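손가락이 끼인 날, 그리고 멈춘 숫자

07/07/2025

지난번에 Narklow 시절 이야기를 계속 쓰겠다고 했는데, 이번에는 다른 이야기를 먼저 쓰겠습니다. 제 왼손 두 손가락이 Mela의 손에 끼였습니다. 크게 다치지는 않았습니다. 검지와 중지 끝에 멍이 들었고, 며칠 동안 키보드의 왼쪽 글자를 칠 때 조금 아팠습니다. 걱정해 주신 분들께 같은 대답을 여러 번 드렸는데, 한국어로 설명하면 매번 조금씩 다르게 말하게 되어서 글로 정리합니다.

처음 오신 분을 위해 짧게 소개합니다. 저는 Kalkidan Demissie이고, Gellside에서 로봇 손의 제어 프로그램을 만듭니다. Mela는 우리가 쓰는 휴머노이드에 붙인 이름입니다. 제가 붙였습니다. 우리 말로 '방법'이나 '꾀'에 가까운 뜻인데, 동료들은 그냥 발음이 쉬워서 좋아합니다.

요즘 하는 일은 과일을 집어서 바구니에 넣고, 바구니에서 다시 꺼내는 일입니다. 말로 하면 너무 쉬워서 가족에게 설명할 때 조금 부끄럽습니다. 그런데 사과는 둥글고, 바구니 벽은 비스듬하고, 손가락은 그 사이에 들어가야 합니다. 손가락 하나가 바구니 벽에 먼저 닿으면 손은 그것을 과일이라고 생각하고 힘을 줍니다. 이 문제를 고치는 데에 봄이 거의 다 지나갔습니다.

손에 보내는 명령은 손가락마다 숫자 하나입니다. 숫자가 작으면 펴지고 크면 접힙니다. 우리 설정에서 완전히 쥐는 명령은 254입니다. 물론 사과가 있으면 254까지 갈 수 없습니다. 손가락은 사과에 닿아서 중간에 멈추고, 손은 지금 위치를 숫자로 돌려줍니다. 우리가 쓰는 사과로는 검지가 보통 211에서 멈춥니다. 그러니까 화면에 명령 254, 위치 211이 보이면 저는 '아, 사과를 잡았구나' 하고 생각합니다. 너무 오래 이렇게 생각해서 버릇이 되었습니다.

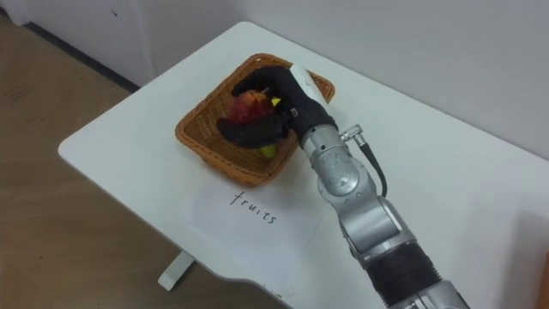
바구니 안의 사과를 쥔 손. 다음은 테이블 옆에 서 있는 Mela입니다.
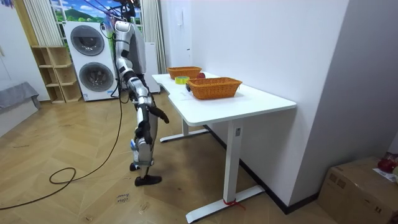
그날 오후에는 잡기 시험을 반복하고 있었습니다. 화면에는 254와 211이 있었습니다. 그런데 놓기 명령을 보냈는데도 211이 그대로였습니다. 한 번 더 보냈습니다. 그대로였습니다. 고개를 들어서 손을 보니까 손가락은 펴져 있고 사과는 바구니 바닥에 떨어져 있었습니다. 저는 화면이 느린가 보다 하고 생각했습니다. 그리고 프로그램에서 '일시 정지'를 누르고, 사과의 위치를 바로 하려고 왼손을 바구니에 넣었습니다.

거기서 손이 닫혔습니다.

소리는 크지 않았습니다. 모터 소리가 조금 났고, 제 손가락이 로봇 엄지와 나머지 손가락 사이에 있었습니다. 처음에는 아프지 않고 이상했습니다. 누가 악수를 잘못한 것 같은 느낌이었습니다. 그다음에 아팠습니다. 비상 정지 버튼은 제 오른쪽에 있었지만, 오른손으로 로봇 손가락을 펴려고 했기 때문에 바로 누르지 못했습니다. 이것이 제일 창피한 부분입니다. 신입에게 안전 교육을 할 때 제가 늘 "당기지 말고 먼저 버튼을 누르세요"라고 말하는 사람입니다.

결국 버튼을 눌렀습니다. 우리 설정에서는 버튼을 누르면 손의 힘이 빠집니다. 그래서 손가락을 하나씩 밀어서 왼손을 꺼냈습니다. 옆방 동료가 와서 얼음을 주었고, 저는 로그를 저장하기 전에는 아무도 전원을 끄지 말라고 부탁했습니다. 이것 하나는 잘했다고 생각합니다.

로그를 보고 알게 된 순서는 이렇습니다.

손과의 통신이 7초 동안 끊어졌습니다. 정확히 말하면 팔은 연결되어 있었고 손만 끊어졌습니다. 그런데 우리 프로그램은 손에서 새 값이 오지 않으면 마지막 값을 계속 보여 주었습니다. 211은 살아 있는 숫자가 아니었습니다. 오래된 편지를 매일 새로 배달하는 우체부와 비슷합니다.

통신이 끊어지면 손은 제조사의 기본 동작으로 천천히 펴집니다. 이것은 설명서에도 있습니다. 저도 예전에 읽었습니다. 그래서 사과가 떨어졌습니다.

제가 보낸 놓기 명령 두 번은 도착하지 못했습니다. 도착하지 못한 명령은 대기열에 남지 않고 버려집니다. 이것은 제가 일부러 그렇게 만든 것입니다. 늦게 도착한 명령이 갑자기 실행되면 위험하다고 생각했습니다. 그런데 '마지막으로 확인된 명령'은 따로 저장되어 있었습니다. 연결이 돌아오면 프로그램은 그 값을 다시 보냈습니다. 확인된 마지막 명령은 254, 그러니까 '쥐어라'였습니다.

그러면 일시 정지는 무엇을 했을까요? 작업 순서를 멈추었습니다. 다음 동작으로 넘어가지 않게 했습니다. 하지만 연결을 다시 만드는 부분은 작업 순서의 아래에 있는 다른 프로그램이고, 그 프로그램은 일시 정지를 모릅니다. 저는 두 부분을 다 썼는데 서로 다른 달에 썼습니다. 각각은 읽어 보면 이해가 됩니다. 같이 있으면 제 손가락을 뭅니다.

왜 통신이 끊어졌는지도 찾아야 했습니다. 처음에는 네트워크를 의심했고 하루를 썼습니다. 네트워크는 깨끗했습니다. 다음 날 시험용 케이블을 같은 자세로 천천히 움직이면서 신호를 보니까, 손목을 많이 돌린 자세에서만 신호가 빠졌습니다. 손목 쪽 커넥터 안에서 핀 하나의 접촉이 나빴습니다. 바구니 안쪽으로 깊이 들어갈 때 손목이 바로 그 자세가 됩니다. 테이블 위에 그냥 놓인 과일을 잡을 때에는 그렇게 많이 돌리지 않습니다. 케이블은 Huỳnh에서 새로 주문했고, 이번에는 조금 더 긴 것으로 했습니다. 길면 다른 곳에 걸릴 수 있어서 이것도 완전히 마음에 들지는 않습니다.

여기에 적기 싫지만 적어야 하는 것이 있습니다. 5월에도 비슷한 일이 있었습니다. 그때는 손이 비어 있었고 근처에 사람도 없었습니다. 혼자 펴졌다가 다시 쥐었습니다. 저는 작업 노트에 "손이 한 번 이상하게 움직임, 재시작 후 정상"이라고 썼습니다. 그게 다입니다. 로그도 저장하지 않았습니다. 그 한 줄을 이번에 다시 읽었을 때 얼굴이 뜨거워졌습니다. '재시작 후 정상'이라는 말은 편리한 말인데, 지금 생각하면 아무것도 설명하지 않는 말입니다.

고친 것을 적습니다. 비슷한 손을 쓰는 분에게 도움이 되면 좋겠습니다.

먼저 모든 상태 값에 시간을 붙였습니다. 값이 오래되면 화면에서 숫자가 사라지고 빈칸이 됩니다. 처음에는 회색으로 바꾸었는데, 동료가 회색 숫자도 숫자니까 사람은 읽는다고 했습니다. 맞는 말이어서 빈칸으로 했습니다.

연결이 돌아올 때의 동작도 바꾸었습니다. 이제 프로그램은 옛날 명령을 보내지 않습니다. 손의 현재 위치를 먼저 읽고, 그 위치를 새 목표로 정합니다. 그러면 손은 움직이지 않습니다. 다시 움직이게 하려면 사람이 확인을 눌러야 합니다. 시험이 느려졌습니다. 조금 불편하고, 벌써 불평도 들었습니다. 그래도 그대로 둘 것입니다.

일시 정지라는 이름의 버튼은 '순서 멈춤'으로 바꾸었습니다. 이름이 틀린 약속을 하고 있었습니다. 한국어로 '정지'라고 쓰여 있으면 저 같은 외국 사람도 로봇이 정지한다고 믿습니다. 영어 화면에서도 'pause'를 'hold sequence'로 바꾸었는데, 문법이 어색하다는 의견이 있어서 아직 이야기하고 있습니다.

마지막으로 바구니에 사람 손을 넣는 규칙입니다. 전에는 "로봇이 멈춘 것을 확인하고"라고 되어 있었습니다. 무엇으로 확인하는지는 쓰여 있지 않았습니다. 이제는 비상 정지를 누른 다음에만 넣습니다. 예외는 없습니다. 다시 켜는 데에 시간이 걸려서 하루에 할 수 있는 시험이 줄었지만, 긴 집게로 사과를 옮기면 버튼을 누르지 않아도 됩니다. 집게는 부엌용입니다. 사과가 잘 미끄러져서 자두부터 연습하고 있습니다.

아직 모르는 것도 있습니다. 손이 펴지는 기본 동작이 우리에게 맞는 것인지 잘 모르겠습니다. 과일을 들고 있을 때 펴지면 과일이 떨어지는데, 사과는 괜찮지만 유리병이면 괜찮지 않습니다. 반대로 그대로 쥐고 있으면 사람이 끼였을 때 빠질 수 없습니다. 제조사에 질문을 보냈고 답을 기다리고 있습니다. 저는 지금 펴지는 쪽이 낫다고 생각하지만, 제가 방금 끼였던 사람이라서 공평하게 판단하지 못할 수도 있습니다.

댓글로 물어보실 것 같아서 미리 씁니다. 손가락의 힘은 설정에서 낮추어 놓은 상태였습니다. 최대 힘이었으면 이 글을 오른손으로만 쳤을 것입니다. 그 설정은 사과 껍질에 자국이 나지 않게 하려고 낮춘 것이고, 제 손가락을 생각해서 낮춘 것은 아니었습니다. 그래서 이것도 이제 안전 항목에 따로 적고, 비밀번호 없이 올리지 못하게 할 생각입니다. 아직 만들지 못했습니다. 이번 주에는 새 케이블을 손목 자세마다 시험해야 하고, 그 결과는 나오면 이 글 아래에 추가하겠습니다.

Narklow 이야기는 그다음에 쓰겠습니다.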